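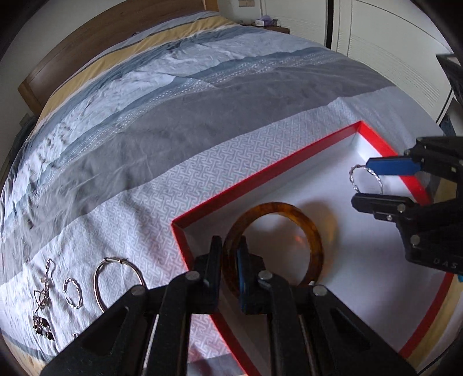
The texting thing

So I've been seeing Sixten for six months now, and we finally had the conversation about texting. It was long overdue and it started over nothing, the way these things do with me.

I'm a texter. If I see a dog in a sweater, you're hearing about the dog. Sixten reads the message, smiles at it (he swears he smiles), puts the phone back in his pocket and goes on with his day. In his head that counts as a reply! Meanwhile I'm standing in line at the pharmacy wondering if I said something wrong.

Last week he was away in Westerberg for work and I sent him 14 messages between breakfast and dinner. He sent back one. It said "ha." I was so mad I called Mansa and read her the whole thing out loud, all 14, and she let me get to the end before she asked if I'd told him I wanted answers or if I was just waiting for him to figure it out.

I didn't like that question very much.

My ex used to go quiet on purpose. Days of it, sometimes, until I apologized for whatever it was, and I got really good at apologizing. I'd told Sixten bits of that story, but never the part where an unanswered text still makes my stomach drop. I guess I was scared it would sound like a list of demands.

Anyway, I told him when he got home. He was still in his coat. He didn't get defensive, he just looked kind of sad and said he wished he'd known back in the beginning. Then he said he hates typing and would it be okay if he called me at lunch instead – even for a couple of minutes.

He's called every day this week. Yesterday he spent the whole call telling me about a sandwich, and I was late getting back to my desk.

I'm still sending him the dogs, though.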